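How Paper Is Made From Wood

Last updated 6/1/20

Paper is a thin mat of plant fibers. A fiber is a long, narrow thread, much thinner than a hair. If you tear a sheet of paper slowly and look at the torn edge, you will see fibers sticking out of it. A magnifying glass makes them easier to see.

Most of the fibers in paper come from trees. In a living tree, the fibers stand side by side and are held together by a natural glue called lignin. Lignin makes wood stiff. A paper mill has to pull the fibers apart, clean them, and put them back together in a flat sheet.

Getting the wood ready

Logs arrive at the mill with the bark still on. Bark is dark and full of grit, so it is taken off first. The logs go into a large turning drum, where they rub against each other until the bark comes loose. At the Wekwood mill the drum turns for 19 minutes per load. The bark is burned to heat water for the rest of the mill.

The bare logs are then cut into chips. Each chip is small enough to sit in the palm of your hand. Chips that are too thick are sent back to be cut again.

Making pulp

Pulp is the name for loose fibers mixed with water. There are two main ways to make it.

In the first way, the wood is pressed against a rough spinning stone or ground between metal plates. This is called mechanical pulping. It uses nearly all of the wood, including the lignin, but it breaks many of the fibers and leaves them short. Lignin turns yellow in sunlight. Newspapers are often made from this kind of pulp, and an old newspaper left by a window will change color.

In the second way, the chips are cooked under pressure with chemicals that dissolve the lignin. This is called chemical pulping. The fibers stay long, and long fibers make strong paper. The most common kind is called kraft pulping. "Kraft" is a German word for strength.

After cooking, the pulp is brown. If the mill wants white paper, the pulp is bleached. If it does not need to be white, the bleaching step is left out and the paper stays tan or brown.

Forming the sheet

Before it goes to the paper machine, pulp is thinned with a great deal of water. The mixture is more than 99 percent water and looks like cloudy soup. It is spread over a moving screen with very small holes. The water drains through and the fibers stay on top, lying across one another.

The wet sheet then passes between heavy rollers that squeeze out more water. Next it travels over hot metal cylinders until it is dry. The Santoso line at Wekwood makes 800 meters of paper in one minute. The finished paper is wound onto a roll. A full roll there weighs 2,000 kilograms and has to be moved with a crane.

As the water leaves, the fibers are drawn close together and stick to each other. Very little glue is needed. This is also the reason most paper falls apart when it is soaked. Water gets between the fibers and loosens them again.

Grain

On a paper machine, more of the fibers line up in the direction the screen is moving. This direction is called the grain. Paper tears in a fairly straight line along the grain and in a crooked line across it. You can test this with a page of newspaper. Tear one strip from top to bottom and another from side to side, then compare the edges.

Using the fibers again

Used paper can be turned back into pulp. It is stirred with warm water in a tub until it comes apart. Screens catch staples, tape, and bits of plastic. At the Starkeneck recycling plant, the tub is called the Pumex, and one batch is stirred for 90 minutes. Ink is removed by blowing air bubbles through the pulp. The ink sticks to the bubbles, rises, and is skimmed off.

Fibers get shorter each time they are recycled. After several trips through a mill they are too short to hold together, and they wash out through the screen. For this reason, new fibers are often mixed in with the old ones. 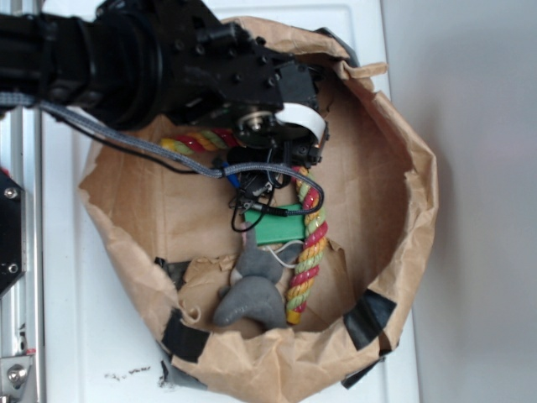
Paper with food grease on it is harder to recycle. Grease does not mix with water, so it stays on the fibers and leaves weak, shiny spots in the new sheet. Many towns ask for greasy paper to be kept out of the recycling bin.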